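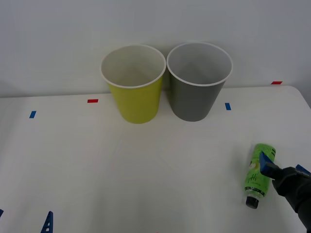
Two paper cups, yellow-green and gray.

Search this repository
2 min read

# Osora color names data card

Osora is a table of color words people typed when shown a flat patch on a screen. It holds 1564 answers to 32 patches, collected by Remedios Llorente in February. I maintain the files. I would not build much on them.

## What the labels are worth

Most color-naming sets treat the commonest answer as the right one. I don't see why. Lalirix, the older list we borrowed patches from, has a column called "true_name," and I dropped it. People split badly between yellow and green, and the split moves with whatever patch came before. The outside of the left-hand cup is a fair case: I write yellow-green, and "lime" would do as well. Gray gives less trouble, though spelling (gray, grey) doubles the labels unless you merge them.
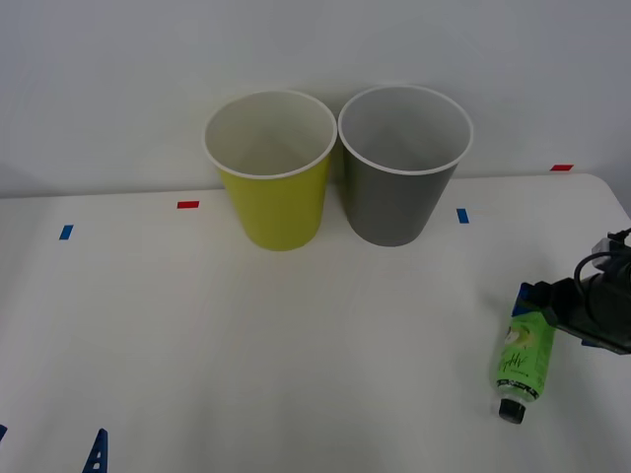 Screens were not calibrated. The Tseng score in `scores.csv` is supposed to correct for this, and I have yet to see it do so. Of the answers, 1492 have a score. The rest are blank, so please don't fill them with zeros.

## Files

answers.csv: one row per answer, spelling untouched
patches.csv: the patch values
scores.csv: see the warning above

The Bollorero split holds out 300 answers. It was drawn by row, so the same person can turn up on both sides. Redo it by person before reporting anything.
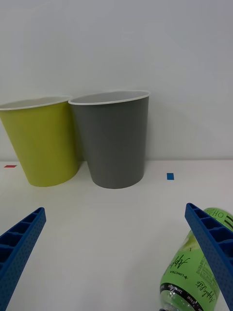

Yellow-green on the left. Lime, if you prefer.

We use cookies to improve your experience. Accept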